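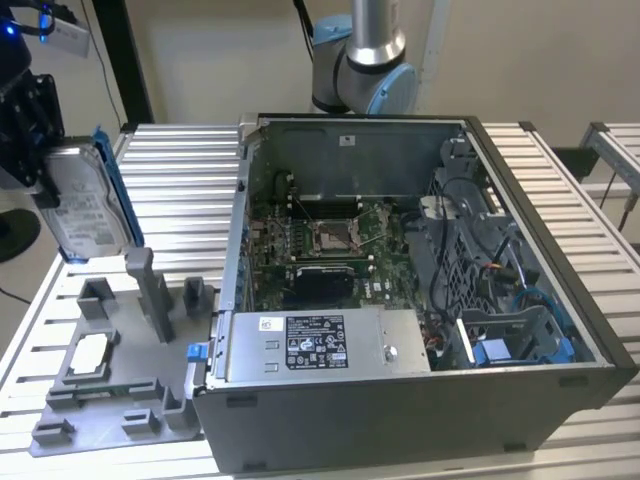 Ticket 424: Castillo platform 2, arrival times frozen on departure display
Opened: 2020-10-07
Line: Hadeck light rail, northbound
Component: Lultell display controller, software feed from Flellevico
Priority: medium
Status: monitoring

Reported problem
Northbound departure display at Castillo stops updating during the morning peak. Clock in the corner keeps correct time. Destination names are correct. Minutes to arrival stay at the last value received until the controller is restarted from the operations desk. Southbound display on the same station network is not affected. Station announcements are not affected.

Initial checks
Display power and data link normal. Controller answers ping with no loss. Restart from the desk clears the fault, and it returns the next morning. Swapped the northbound and southbound network ports at the station cabinet. Fault stayed with northbound. Ports returned to original positions.

Log, 06:40
Display normal. Three trains predicted, all times counting down. Feed messages arriving every 20 seconds as configured.

Log, 07:12
Times frozen at 3, 9 and 14 min. Did not restart. Feed messages still arriving at the controller. Message log shows each one accepted by the network layer and then discarded by the prediction module with code "stale." Timestamps inside the discarded messages trail the controller clock by just over 300 seconds.

Log, 07:31
Compared against vehicle positions on the dispatch screen. Dispatch positions are current. The delay is being added after dispatch and before the station.

Log, 08:05
Checked the Flellevico feed server. Northbound messages are placed in a queue shared with the bus connection feed. Queue depth at this time almost 50 times the overnight value. Southbound has its own queue, depth normal.

Log, 09:20
Queue drained without intervention after the peak. Messages reaching Castillo are current again. Display did not recover. Prediction module stays in the stale state after the limit is crossed and does not test new messages until restart. Confirmed on the bench controller with the same firmware.

Cause
Two separate faults.
1. Northbound predictions were assigned to the bus connection queue when the fall timetable was loaded. The queue backs up when feeder buses report at short intervals.
2. The controller does not leave the stale state when good data resumes.

Action taken
Northbound moved to a dedicated queue, same settings as southbound. Feed service restarted at 10:15, display blank for 40 seconds during restart. Castillo controller restarted at 10:18. Times correct against dispatch on the next four arrivals.
Stale limit left at 300 seconds. Raising it would put wrong times on the display.

Not resolved
Controller recovery fault sent to Lultell with message log and bench results. Firmware fix expected in November. Until it is installed, any feed interruption longer than the limit will freeze the display again. Operations desk to restart the controller if times do not change for two minutes while trains are moving.

Follow-up
Check queue assignments for the remaining northbound stations.
Add queue assignment to the timetable load checklist.
Keep ticket open until firmware is installed at Castillo.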